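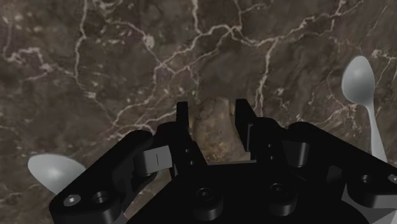

3. Student Task Set and Simulated Workspace

3.1 Course setting

The task set was built by students in a one-term robotics course at Staltport Technical College, taught by the second author, Maarten Coppens. Teams of 4 wrote their own pick-and-place tasks, tested them in simulation, and handed them to another team to run. The course had no lab hours. All work was done in the Kestero simulator on the students' own laptops, and the files were shared through a course folder that the first author, Chih-ming Tang, checked for errors each week.

Earlier versions of the course used colored cubes on a plain table. Students got good results with these, but their programs often failed as soon as a different shape was added. For this version we asked every team to work with household items and food. Each team had to include at least one object with no flat side and at least one piece of flatware. Spoons and forks were allowed either as targets or as clutter.

3.2 Scene layout

All teams used the same base scene, called Kosik. It has one Franka Emika arm beside a table with a dark marble top. The object list includes fruit, cups, a mug, spoons, forks and small figures. Object positions are drawn at random at the start of each run, and a layout is thrown out if two objects overlap or if one lands too close to the table edge. Wall, floor and table textures can be changed, but we kept them fixed within a team's task so that the first round of results would be easier to compare.
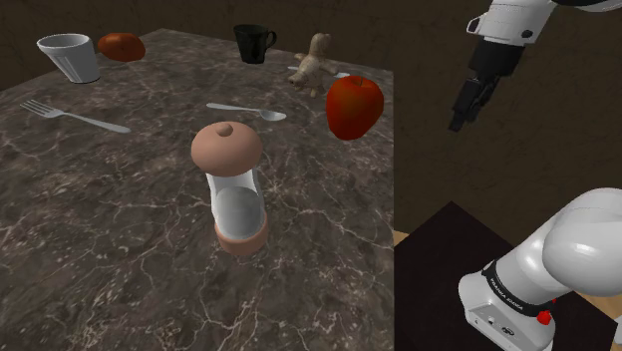 Teams could set the camera position themselves within limits given in the handout. Most started with a single outside view and then added a second one on the gripper. Two teams kept only the outside view for the whole term. Their programs had more trouble with small objects that stood behind larger ones, and they dealt with this by having the arm wait until a clear view of the target was found. This made their runs slower, though it did not change the score, as time was not graded.

3.3 Task rules

A task is a short written instruction together with a start layout and a check. The instruction names one target and one goal, such as "put the spoon to the left of the mug." The check is a small script that looks at the final object positions. Each team turned in 5 tasks and ran each one 10 times with new layouts. A run was stopped after 300 simulation steps if the check had not passed.

Knocking over another object did not count as a failure unless the object left the table. We had planned a stricter rule, but teams disagreed on what "knocked over" should mean for round fruit, and the strict version was dropped in December. 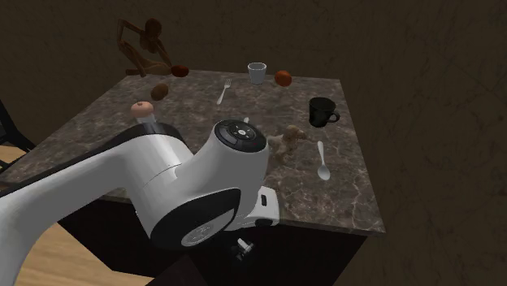 3.4 Data kept from each run

For every run we saved the joint angles, the gripper opening, the object positions and the camera views. Students also wrote a note for each failed run, using a form with a fixed set of causes: wrong target, missed grasp, dropped object, or time limit. A free text line was added for anything else. Notes were written before the team looked at the saved positions, so some of them differ from what the log shows. We kept both and compare them in Section 5.

The log files were converted with Toprak, a script package written by a former student of the course. It reads the simulator output and writes one table per run. Runs with missing camera views were left out of the comparison but are still counted in the team scores.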